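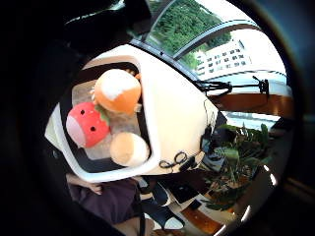

Pulton County wants to hold parents criminally responsible when a child gets hold of a gun and hurts somebody with it. The proposal the county attorney sent to the legislature in October would create a felony for any parent or guardian who "knew or should have known" that a minor could reach a loaded firearm. I support most of it. I have a problem with four words of it, and my problem starts with how people store things in a real house. A strawberry plush with two black dot eyes sits in a white plastic bin with a couple of other soft toys, and everyone who has raised children has owned some version of that bin. Kids know what is in it. They also know what is in the closet, the nightstand and the glove compartment, because they spend more hours looking around a house than the adults do.

That is the best argument for a storage law. Parents say their children don't know where the gun is kept. I covered the county courts for 24 years before I started writing this column, and I heard that sentence from the witness stand more times than I care to remember. The child nearly always knew. A boy in one case could tell the detective which drawer, which side of the drawer, and what the gun was wrapped in. His father had testified that morning that it was a secret.

So yes, lock it up. A cable lock is cheap. A small safe costs more, but less than most people spend on the gun. If you keep a loaded firearm where a 10th grader can pick it up and carry it out the door, and someone dies, a prosecutor ought to have something to charge you with that fits what you did. Right now in this state there is a misdemeanor that tops out at a fine of $1000, and there is manslaughter, and there is very little in between. Prosecutors either go small or they stretch a homicide statute to cover a failure to lock a door. Neither one is good practice.

The new felony would fill that gap. The part dealing with knowledge is clear enough. If a parent knew the gun was loaded and knew the child could get to it, the state has to prove both, and juries are able to sort that out. They look at text messages, receipts, and what was said to the school or to a relative.

"Should have known" is different. It asks the jury to decide what a reasonable parent would have noticed, and it asks them to do it after the worst has already happened. Everybody is a careful parent when looking backward. A bad grade, a slammed door, a drawing in the margin of a worksheet, a week of not eating dinner with the family: put those in a row on a screen in a courtroom and they look like a warning. In the kitchen they looked like being 15.

Kenna MacLeish, a defense lawyer who has practiced in Pulton for most of her career, told the hearing on 17/03/2025 that the phrase would fall hardest on parents who work nights, parents who share custody, and grandparents who took children in without much notice. I don't agree with her about everything. She opposes the bill outright and thinks the misdemeanor is enough. On this point she is right. A grandmother on MacRitchie Street who keeps her late husband's revolver in a shoebox on a high shelf has done something careless. Whether she belongs in state prison should depend on more than whether 12 people think she ought to have guessed.

Supporters of the bill answer that negligence is a crime in other settings. Drivers go to prison for it. That is true, but drivers are tested and licensed, and the rules they break are written down. The bill contains no storage standard at all. It doesn't say a lock is enough. It doesn't say a safe is enough, or what kind. A parent who reads it from start to finish will come away without knowing what to do that night to be on the right side of it.

The fix isn't complicated. Write the standard into the law. Say that a gun in a home with a minor must be in a locked container or fitted with a working lock, and that the key or code must be kept from the child. Make a breach of that standard a misdemeanor by itself, and a felony if the gun is used to injure or kill. Then strike "should have known." The jury would be asked whether the gun was locked up, and that is a question with an answer.

There is also the matter of money. The sheriff's office had 100 free cable locks to hand out last year, and they were gone in 2 days. The county didn't order more. If lawmakers are prepared to pay for felony trials, appeals and prison beds, they can pay for a few pallets of locks first, and put them at the library and the clinics as well as at the sheriff's front desk, where plenty of people would prefer not to go.

I have heard it said that changing the bill now will kill it. The session is short and the votes are close. But a law that gets thrown out on appeal after the first conviction won't protect any children either, and the family of whoever was hurt will have to sit through the whole thing again. The committee takes up amendments next week. Members who voted for the bill the first time can vote for a better one, and they should call the county attorney's office before then and ask why the storage standard was left out.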